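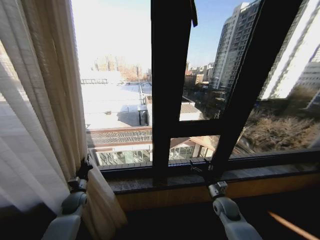

A reader wrote to me after the June piece on shift work to say that I'd got it all wrong about sleeping in the day, that it was perfectly easy once you stopped treating it as a nap, and that I should go and talk to a baker. So I did. I found one through a friend of a friend, and she agreed to have a chat as long as I left her name out ("my mum thinks I went back to days ages ago") and as long as it was before noon, which for her is getting on for bedtime.

She works nights at Asberg, the big bakery on the edge of Clerisgate, and has done for most of her adult life. We met at Zoso, a café I'd walked past a hundred times without going in, and she had what I'd call a full dinner. Sausages, mash, peas, gravy, the lot. I had a flat white and felt a bit silly.

"People always look at the plate," she said. "It's my tea. I've been up all night, what do they want me to have, granola?"

I asked her to take me through a normal night and she laughed and said there were only two kinds, the ones where the oven behaves and the ones where it doesn't. On a good night they turn out 3,000 loaves before the vans go. Her bit is the dough, so she's in early, and by the time the rest of us are putting the bins out and locking up she's already up to her elbows. She likes the start best. It's quiet, the radio's on low, and the flour hasn't got into everything yet.

"Then 3 in the morning comes. I can't describe it to anyone who hasn't done it. You're not sleepy exactly, you're just sort of thin. I don't make any decisions then. I don't answer texts. I once bought a canoe."

A canoe! I had to ask. It was second-hand, off one of those selling pages, and she did go out in it twice before passing it on to her brother. She says it was a lovely colour.

I wanted to get on to the sleeping, because that was the whole reason for going, and I had a page of questions about it. She answered the lot in about a minute and then went back to her mash. She goes to bed at the same time every day, days off included, or near enough. She doesn't look at her phone on the bus. She eats before bed but not straight before. No coffee after the second break. "It's boring, isn't it? It's really boring. That's why it works. I think people want there to be a tea."

There had been a tea, at one point. There had also been a mattress, a very dear one from Stoica, which she bought in a fit of despair in her second year and which she describes as like lying on a big polite dog. She's still got it. She doesn't think it made a blind bit of difference, but she'd paid for it over so many months that she'd feel disloyal getting rid of it now.

What did make a difference, she reckons, was noise. I'd have guessed light, and so had the reader who wrote in, who was very keen on the subject of blackout linings. She shook her head. "Light I can sleep through. I could sleep in a greenhouse. It's the bloke with the strimmer." There is a man on her street with a strimmer, and he is by all accounts a kind neighbour who takes her parcels in, and she has lain there in the middle of the morning wishing dreadful things on him. Earplugs hurt her ears. In the end she put a fan on the floor, pointed at the wall, and has slept with it running ever since, winter too, with an extra blanket on. She took it on holiday once. It had its own bag.

I told her I do the same with the shipping forecast and she gave me a look.

We talked for a while about what it does to your social life, and she was more cheerful about it than I'd expected. She's missed weddings, or the evening half of them. She's been to a lot of breakfasts. Her closest friend is a nurse on nights, and the two of them go swimming when they both come off shift, when the pool's just opened and it's them and the very serious people in the fast lane. Afterwards they sit in the car park and have a bag of chips if the van's there, or crisps if it isn't.

"I don't feel like I'm missing it all," she said. "I did at first. I used to lie there thinking everyone was out having lunch without me. But what were they having? A sandwich at their desk. I probably made the bread."

And this year? I'd half avoided it, but you can't talk to anyone in a bakery just now without it coming up. Back in the spring, when there wasn't a bag of flour to be had in any shop in Clerisgate, she had cousins she hadn't heard from in years sending her messages asking if she could slip them a bit. (She couldn't.) They went on to longer shifts, and the talking stopped, what with the masks and everyone standing apart, and she missed that more than she missed the pub. The radio got turned up. They're back to something like normal hours now but she says the canteen still feels odd with half the chairs gone.

She did get one thing out of it, though — people started asking her about sourdough. For years she'd say she was a baker and they'd say "oh, early starts!" and move on to somebody else. All at once she was the most interesting person on the family video call, with an uncle holding his starter up to the screen to ask if it should smell like that.

"Should it?" I said.

"No," she said. "It should not have smelled like that."

I asked if she'd ever go back to days. She thought about it for longer than any of the other questions and cut up her last sausage quite small. They've offered, she said, more than once. It's a bit less money and it would be easier in some ways, and her knees would probably thank her. But she'd have to come in with the traffic, and there are managers about in the day, and she wouldn't get the walk home. She comes back along the canal when it's just getting light in the summer, still floury, and the ducks have worked out who she is. She's not meant to give them bread and she doesn't. She gives them oats, out of her coat pocket.

By then it was twenty to twelve and she was starting to yawn, big proper ones with her whole face, and she set me off as well. She wouldn't let me pay for the sausages. I went home and tried the fan that night — on the floor, facing the wall, as instructed — and I'll say I slept very well, though I did have to get up once to find a blanket.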